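The Long Road to a Short Book of Kings

Florante Calimlim spent most of his working life teaching history to fourteen-year-olds, and he will tell you, if you give him a chair and a cup of coffee, that there is no harder audience for a dead king. So when he sat down to write about the rulers of medieval Portugal, he kept those same students in mind, slouched in the back row with their jackets on, waiting to be given a reason to care.
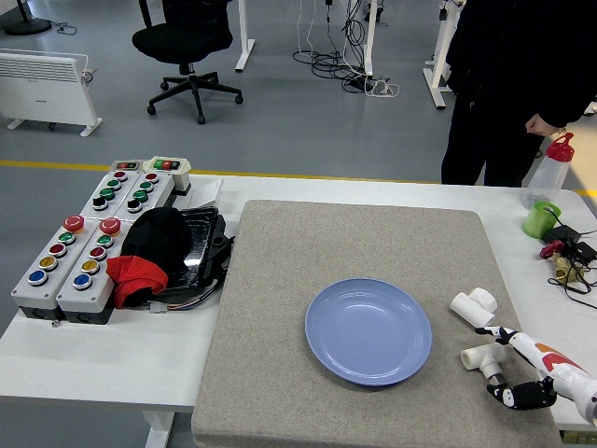
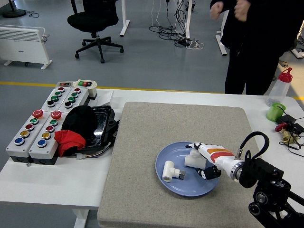

A blue plate and white pipe fittings on the worktable.

The book that came out of it, The Poet, the Brave and the Beloved, was published by Trumell in May, and it has been passed from hand to hand in my own family ever since. My copy has a ring on the back cover from somebody's glass, and my aunt has turned down the corners of so many pages that it no longer closes flat. I take that as a better review than anything I could write, but I was asked to write something, so I will do my best.

Portugal's early kings are a gift to a storyteller, and it's a puzzle that so few readers on this side of the ocean know them. You have Afonso Henriques, who fought his own mother's supporters for control of the county before he ever called himself a king. You have Dinis, who wrote love songs, founded a university, and is remembered for the pine forest near Leiria. And then there is Pedro, whose love for Inês de Castro ended in her murder on his father's orders, and who is said (the story is a good deal later than the event, and Calimlim is careful to say so) to have had her body crowned as queen once he came to the throne.

Most writers would start with Inês and never leave her. Calimlim makes you wait. He gives her one chapter, near the middle, and he spends the first part of it on the household she came from and the worries her Castilian family caused at court. By the time the killers arrive you understand what everyone in the room thought they were protecting, and it is all the sadder for that. I read it on a train and missed my stop.

"My students always wanted to know who the bad guy was," he told me when we spoke by phone. "I would say, well, tell me what the father was afraid of first. Then we'll talk about the bad guy."

At 190 pages this is a slim volume, and there are places where I wanted it to be a fatter one. The regency of Leonor Teles goes by in a blink, and she deserved better, being one of the most interesting and most insulted women in the whole story. The siege of Lisbon gets a fine, hungry chapter, full of bread prices and bad water, but the battle of Aljubarrota that followed is done in a couple of pages. Calimlim admits that he doesn't much enjoy battles. He likes kitchens, letters, weddings and arguments about money, and once you know that about him you settle in and enjoy the company.

The pictures deserve a word, too. There are 44 of them, gathered and captioned by Mark Anthony Dizon, an old colleague who taught art down the hall. Some are what you'd expect, the tombs at Alcobaça and a portrait or two painted long after the sitter was gone. But Dizon has an eye for the small thing at the edge of the page, and his captions are a pleasure in themselves - chatty, a touch grumpy about bad restorations, and happy to say when a likeness is pure guesswork. I found myself reading ahead just to see what he would complain about next.

The two men argued over the family trees for the better part of a winter. Calimlim wanted one large tree that folded out of the back. Dizon thought nobody unfolds those more than once, and that they tear. In the end they settled on 2 smaller trees, one for each ruling house, printed at the start of the sections where you need them. With this many Afonsos and Sanchos about, I was back at those pages constantly.

If the book leaves you wanting more, Calimlim's reading list at the back is short and friendly. He points beginners first toward the chronicles of Fernão Lopes, who wrote in the fifteenth century and had a gift for crowds. "He lets ordinary people talk," Calimlim said. "They shout out of windows. I love him for it." He suggests reading the Lisbon chapters first and going back for the rest later, and I can report that this works very well, particularly with a map of the old city beside you.

He is now at work on a second book, about the queens this time, and yes, Leonor Teles will have her own chapter. It was half written when we talked. He had been stuck for a while on Philippa of Lancaster, the English bride who raised such a remarkable crop of sons, and he was fretting that everyone who wrote about her made her sound like a saint. He was hoping to find her losing her temper somewhere in the letters.

28 November 2022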